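Subject: Re: [bimanual-learning] view dropout vs. fixed camera weighting, first numbers

Hi all,

Replying to the list, as the thread had split into private mail. The earlier message is quoted at the bottom for those who joined after the server move. The three views below are from the tabletop setup used for the Nindik runs: one wrist view and two fixed views.

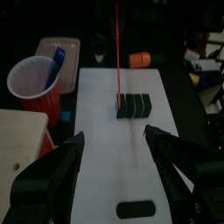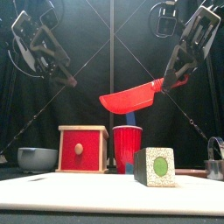
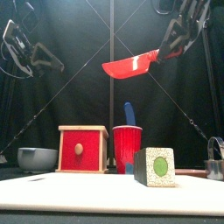
Now the method, as the draft note was unclear on several points.

The policy takes all camera streams plus joint positions and predicts a chunk of future joint targets for both arms. Each camera has its own encoder. Features are concatenated, passed through one shared transformer, and decoded per arm. The only change between the two conditions is how the camera features are treated during training.

Condition A (fixed weighting). Every view is always present. One learned scalar per camera multiplies the features of that camera. The scalars are trained with everything else and frozen at test time.

Condition B (view dropout). No scalars. At each training step, every camera is dropped independently with a fixed probability. A dropped view is replaced by a learned mask token, with the restriction that at least one fixed view survives. At test time all views are present.

Training data is the same for both: 1512 episodes, teleoperated, with both arms recorded even where one of them does nothing. I did not remove the idle arm from the action loss. Several of you asked for that and I agree it should be tested, but changing it now would break comparison with the Zerketside baseline, which also keeps it.

Evaluation was 400 trials per condition, split evenly over 10 object layouts. Of these, 7 layouts share their object set with training and the rest contain at least one object that does not appear in the training episodes. The scoring is binary: the named object ends in the named place within the time limit, with no contact that moves a second object off the table. Partial credit is recorded in the logs but I have not used it.

What I am willing to claim so far:

1. On the layouts with known objects, A and B cannot be told apart. The intervals overlap almost completely and the order flips with the random seed.

2. On the layouts with unseen objects, B is better under every seed. The gap is larger than the spread between seeds, but the set of layouts is small and I would not quote a single number from it.

3. The failures are of different kinds. Under A, most are late: the approach is fine, the grasp closes too early or to one side. Under B, most are early: the wrong object is picked as the target, and the grasp on it is then clean.

Point 3 is the one I would like comments on. My reading is that the scalars under A settle on the fixed views early in training, when they are the easier source for coarse reaching, and the wrist features never get enough gradient to be useful in the last few centimeters. The learned values agree with this. The wrist scalars drop in the first part of training and do not recover. Under B the wrist encoder is forced to carry information whenever the fixed views are thin, and the late errors mostly go away. The price is that target selection gets noisier, possibly because the network has learned to commit on incomplete input.

There is a competing explanation. The grippers take up a large part of each wrist view, and their position in that view says a lot about the opening width. The wrist encoder under B may simply be learning gripper state more precisely than the joint readings give it, with little use of the object at all. To separate the two I plan to mask the finger region in the wrist views at test time and see whether the late errors come back. If they do, the camera story is weaker than I made it sound in the draft.

On the calibration question: the policy gets no extrinsics in either condition. The fixed cameras were bumped once during collection and the offset was left in. Episodes before and after are both in the training set and are flagged in the metadata. Splitting the training loss by that flag shows no difference worth reporting.

On the question about reach-through errors, meaning the held object touching a standing one on the way across: these count as failures only if the second object leaves the table, as above. Knocking the cup over counts as a success if the target is placed correctly. I know this is lenient. The logs have contact events, so anyone who prefers a strict rule can rescore. I did a quick pass with the strict rule and the order of the conditions was the same in both groups of layouts.

Replies to the quoted points are inline below.

> I am not convinced that dropout is doing what you say it does.
> The Michailidis loader already shuffles frames across episodes,
> and with a mask token added you also change the effective batch
> statistics. Did you control for this?

Partly. I ran A with the mask token present in the vocabulary but never used, which changes nothing. I have not run A with random noise added to the features at a matched rate. That is the right control and it is queued.

> Second, how long was B trained? Dropout usually needs more
> steps. If B got more, the comparison is not fair. If it got
> the same, B may be undertrained and the target selection
> errors are just that.

Same number of steps, same schedule. The validation loss for B was still falling slowly at the end, so undertraining is possible. I will extend both and report both.

> Third, please say which version of the Kumell controller was
> used. We saw a lag between commanded and measured gripper
> position in the older one, and it looked a lot like your
> "closes too early" failures.

The older one, for collection and for all trials. I had not considered this. The lag would be the same in both conditions, so it should not create the gap, but it could interact with how much each policy relies on measured joint positions. I will check the offset between commanded and measured width in the failed grasps under A before doing anything else, and hold the note until then.

> Last, can you share the layouts?

Yes. Object lists and start poses are in the project folder, in the same format as in January. Start poses are given in the table frame, origin at the front left corner, units in millimeters. The pose of the bowl in layout 4 has x and y swapped in the file. I will fix it with the next upload.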